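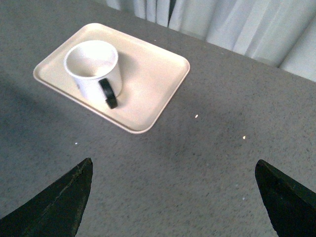 Elthorpe open day: questions and answers

When can I come?
The lab is open to visitors in June, from 10 am to 4 pm. Arm demonstrations start on the hour. The last one is at 3 pm.

What will the arm be doing?
Picking up a mug by its handle or rim, moving it between the tray and the table, and setting it down upright. The operator chooses the target spot and the arm plans its own path.

How was it trained?
On nearly 3000 recorded runs, all driven by hand. Fung-ping Kuo will go through the recording method after the 11 am session.

What is the success rate?
In the last test the arm completed 102 of 142 attempts. Most failures were at the grasp — the fingers closed too early and pushed the handle round.

Does it use a fixed overhead camera?
No. The control software, Cadico, takes its view from a small camera at the wrist, so the tray may leave the view during a move.

May I drive it?
Yes, at the noon session only. There are 9 places and each turn is short. Put your name down with I-hsuan Tang at the desk.

May I bring my own cup?
Please ask first. Glass is not accepted.

Is there a safety barrier?
There is a line on the floor. Stay behind it while the arm is powered, and keep hands off the table until the operator calls clear.

Can I have the slides?
They go on the Elthorpe site after the event. The run data is not being released.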